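4.2 Budgeting for the small items

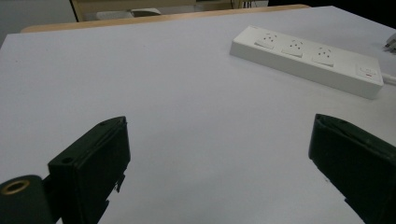
Figure 6. Dark green gripper fingers over a white tabletop, with a three-socket power strip.

We were delighted by how much the Clivovura bench taught us about planning. Our first budget listed the arm, the gripper and four spare fingers, and left out mains power altogether. Gallagher and Kallio then added a line of 200 euros per bench for strips, leads and plugs — a small sum that changed the whole order of buying. A strip like the one in Figure 6 has its own switch, so it counts as both supply and test object in our plan. With seven benches to fit out, we now price these parts before asking for quotes on arms.

Contact: Treasa Ó Ceallaigh, Clivovura | © Clivovura | Back to top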